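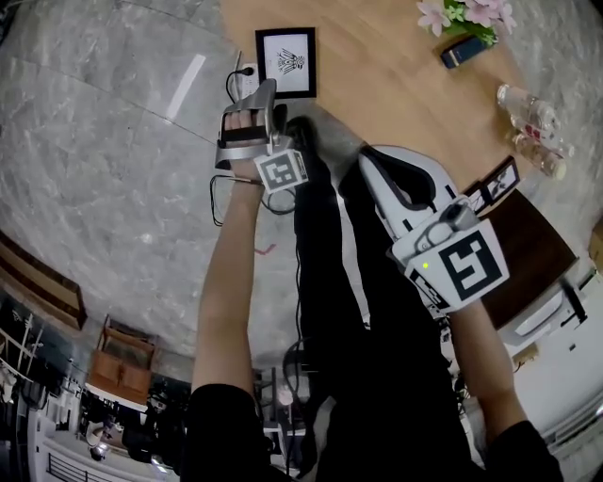 Robot Learning Lab
Unit 8: Teaching a task by hand and by remote control
Handout, March 2022

Reading before lab: the Shehata notes, section 2.

There are three common ways to show a robot what to do. In kinesthetic teaching you take hold of the arm and move it through the task. In teleoperation you drive the arm from a distance with a leader arm, a joystick or a headset. In the third way you leave the arm out and do the task yourself with a gripper held in each hand, and the motion is mapped onto the robot later.

Kinesthetic teaching is easy to learn. The joint angles come straight from the robot, so no mapping is needed. The drawback is that your own body gets into the camera view, and moving two arms at once is awkward for one person.

Teleoperation keeps you out of the way. What the robot records is what it can do, including its speed and joint limits. Expect delay and a poor sense of contact. Most students squeeze too hard in the first session.

Hand-held grippers are quick and can be taken into ordinary rooms. The position of each gripper has to be recovered from tracking. With printed square markers, a camera needs a clear view of the marker, so watch your wrist angle - a marker turned edge-on gives a bad pose or none. A path that suits your arms may also be out of reach for the robot. Check this before you collect a full set.

Terms
Demonstration: one recorded run of the task, start to finish.
Retargeting: turning human motion into robot motion.
Leader and follower: the arm you move and the arm that copies it.

Lab work
Groups use the Clilex bench for teleoperation and the Grerbridge room for hand-held work. Record 17 demonstrations with each method. Begin each one with the grippers open and hold still for 2 seconds. Keep failed runs and label them as failed - do not delete them.

Hand in the logs and one page comparing the two methods. Say which parts of the task were hard to show, and why. Export in Zirkance format.

Next unit: cleaning and trimming recorded motion.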